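Ata da reunião de acompanhamento — ensaios comparativos de garras
Projeto Andance, célula de retirada de peças em caixa
Mês de referência: maio
Início: 14h10

1. Aprovação da ata anterior
Aprovada sem alterações.

2. Situação dos ensaios
A equipe de ensaios apresentou os números acumulados das duas garras em avaliação. A garra Drevora soma 1787 ciclos e a Pokari, 514. A diferença se deve à entrega tardia do flange adaptador da Pokari. Ficou acertado que a comparação só será fechada quando as duas tiverem o mesmo conjunto de posições de blocos.

Foram registradas 129 falhas de preensão na Drevora, a maior parte com blocos encostados na parede da caixa. Na Pokari os registros ainda não foram classificados.

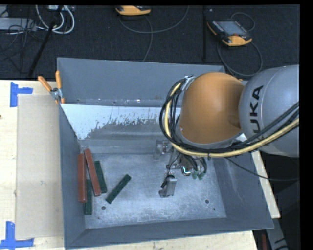

Figura 1 — Braço KUKA sobre a caixa metálica, com blocos vermelhos e verdes na metade esquerda.

3. Cabos e mangueira
Discutiu-se o roteamento do feixe de cabos junto à articulação laranja. Parte da equipe pediu um percurso mais curto, pois teme que o laço enganche na borda da caixa nas posições mais baixas. Decidiu-se testar uma segunda abraçadeira na mangueira antes de qualquer mudança no suporte.

4. Velocidade de aproximação
Proposta de limitar a aproximação final a 70 mm/s nas duas garras. Aprovada. Os ciclos já feitos com outro valor permanecem na planilha, marcados à parte.

5. Controlador
A oferta da Ashworth para o módulo de controle de força chegou incompleta — falta o prazo de entrega. O item volta na próxima reunião.

6. Encaminhamentos
Classificar as falhas da Pokari com os mesmos códigos usados na Drevora.
Repetir a série com blocos junto à parede, primeiro com a Drevora.
Pedir à Ashworth a oferta revisada.

Encerramento às 15h25.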